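Utensil basket, round two

Quick one, dinner's in a bit. Finally sorting the chopsticks. They've been living in the big drawer with the tape and the dead batteries since January and I can never find two that match.

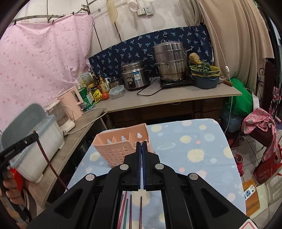

So the plan is one compartment for chopsticks, one for spoons, one for whatever Aatos keeps bringing home. Three slots is enough, I think. The green ones are my favorite, dont tell the maroon ones. Basket goes by the sink after, if it fits teh ledge. Forks tomorrow.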